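**Receptionist and enquiries person wanted, Goscombe House (part time, evenings)**

We've put this ad up before. Last time we got a stack of replies, most of them from men who wanted to be locked in a cupboard, and one from a person who could type. She stayed two years and has gone back to study, so we're looking again. Please read the whole thing before you write. It's long on purpose.

## What we are

Goscombe House is a small studio of professional dominatrices. We rent out three rooms by the hour to independent workers who set their own rates, choose their own clients and keep their own hours. The studio takes a room fee and that's all it takes. We're legal where we are, we pay our tax, and the building has a perfectly boring front door between an accountant and a place that fixes vacuum cleaners.

The job is front of house and correspondence. There is no session work in it, now or later, and it isn't a way in to session work. If you're already a worker and want a room, that's a different conversation and you should ask about renting.

I'm Tegan Kingi. I run the place and I'll be the one reading your application.

## What the job is really like

Most ads for this kind of work call it "exciting" or say "no two days are the same". I've done the desk for a good many years and I can tell you that plenty of the days are exactly the same. You'll be answering email, answering the phone, confirming bookings, chasing deposits, washing towels and writing down who used the last of the surface spray.

The email is the big part. An enquiry comes in, you read it, and you decide which of these it is:

- a real booking that just needs a time and a deposit
- a real person who's nervous and has written either one line or fifteen paragraphs
- somebody who wants a free chat and will never book
- somebody a worker has already said no to, under a new name
- something that should go straight to me

The second lot are worth your patience. People are often hopeless at asking for what they want, and a decent reply with two plain questions in it will sort most of them out. The third lot will eat your whole shift if you let them. They're polite, they're full of questions, and they're always about to book. I used to believe them.

The fourth lot you'll learn to spot by their spelling.

We use Trirow for the calendar. The sales page says it cuts down no-shows. I haven't seen it cut down anything, but it does hold a calendar and it doesn't print the studio's name on people's receipts, so we've kept it. You don't need to know it already. If you can use one booking system, you can swear at this one.

Somebody will probably tell you in your first week that we ought to let Zotance answer the enquiries for us. Their salesman has rung twice. We had a trial of it in March and it offered a regular a discount we don't have and called a flogger "a great choice for the whole family". We're hiring a human.

## Hours and money

Three evenings a week, 4 pm to 10 pm. Which evenings is open to talk about, and once they're settled they stay settled. The pay is $1000 a fortnight before tax, on the books, with super and a payslip. I know "competitive pay" is the usual phrase and I've never seen it turn out to be good news, so there's the number.

There's a further payment of $1000 once you've been here a full year. I'll put that in the contract. Don't take my word for it, and don't take anyone else's word for that sort of thing either.

No commission on bookings. Other houses pay their desk staff a cut and I think it's a rotten idea. It makes the person on the phone want a yes, and the whole point of a person on the phone is that they can say no and not be out of pocket.

On a busy week we get nearly 70 enquiries. On a slow one you'll have time to read a book at the desk, and I'd sooner you did that than pretend to tidy.

## Things people ask about the building

There's a staff kitchen with a kettle, a microwave and a fridge that hums. Tea, coffee and fruit are on the house. Parking is on the street and free after six. The back door has a code, there's a light over the lane, and you will not be locking up alone. Whoever has the last booking waits for you, or you wait for them.
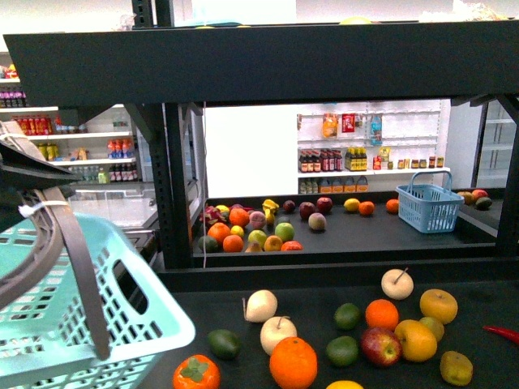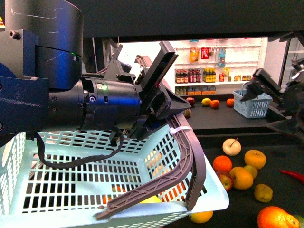 *First photo: pears, a persimmon and a large orange. Second photo: basket and robot arm.*

The heating is fair. The desk chair is good, I bought it for my own back. The phone reception in the hallway is terrible and I've stopped believing the phone company on the subject.

## What I need from you

You need to be over 18, with ID, and allowed to work here. Past that:

You can write a clear, short email in ordinary English. I'd put this above everything else. If your natural style is "Dear Valued Guest" we'll drive each other mad.

You can read something very rude, very sad or very strange and answer only the part that needs an answer. You'll see words at this desk you don't see at other desks. You don't have to like any of it. You do have to be able to reply "Thanks for getting in touch, what time were you thinking?" and go back to your sandwich.

You can keep your mouth shut. I mean about clients, about workers' real names, about who's got a child at what school. People always say they're discreet, and then tell me a funny story about their last employer in the interview to prove how relaxed they are. Please don't do that.

You can say no on the phone and leave it there. A lot of people think they can. Then a caller sounds hurt and out comes a little apology, and after the apology comes a time slot.

You treat the workers as people running their own businesses. If one of them says she won't see a client, you don't ask her why. You write it in the file.

A reception background is useful. So is bar work, a vet's front desk, a call centre or the night shift at a servo. A degree in gender studies is welcome but I won't be marking your essay.

## What I don't need

I don't need you to be "sex positive" at me. I've met people who had the badge and couldn't be in a room with a worker for five minutes before asking what her parents think.

I don't need to know what you're into. If your application mentions it I'll stop reading there.

I don't need a photo. Any photo sent gets deleted along with the application it came with.

I don't need an unpaid trial from you. If we get as far as a trial shift, it's paid, in full, whether or not it works out. Be suspicious of any place that does it otherwise, in this trade or out of it.

## How it'll go

Write to the studio address with "Desk job" in the subject line. No CV template, please. I want:

1. A page or less on where you've worked and what you did there.
2. The evenings you can do.
3. Your reply to the enquiry below, written as if you were sending it from our desk.

> hi, friend told me about u. never done this. is it ok if i dont know what i want. also what is the least embarassing time to come

There's no trick in it. I've had replies to this that ran to a page and a half on the history of restraint, and a couple that made fun of him. The good ones have all been four or five lines long.

If I like what you've sent, I'll ring you. We'll talk for fifteen minutes and you can ask whatever you want, including things about money and police and what happens when somebody turns up drunk. If that goes well, you come in and meet two of the workers. They each get a veto and they don't have to explain it to me or to you.

The contract is drawn up by Nic Aodha, the small law office we've used since we opened. You'll get it before your first shift and you should have somebody of your own look at it. I'm told it's fair. I would be told that, I'm the one paying for it.

References: two, and one can be from sex work, under a working name. I do ring them. I take what they say with some salt, having written a few glowing ones myself for people I was keen to see leave.

## A few last bits

The job will say "office administrator, Goscombe" on your payslip and on any reference I write you. If you'd like some other true wording, ask.

We've got one step at the front and a ramp at the back. The toilet by the desk is wide enough for a chair. If you need something else changed, say so in your first email and I'll tell you straight if it can be done.

Everybody who sends all three things gets an answer from me, yes or no. If all you send is "hi mistress", you won't.

— Tegan Kingi, Goscombe House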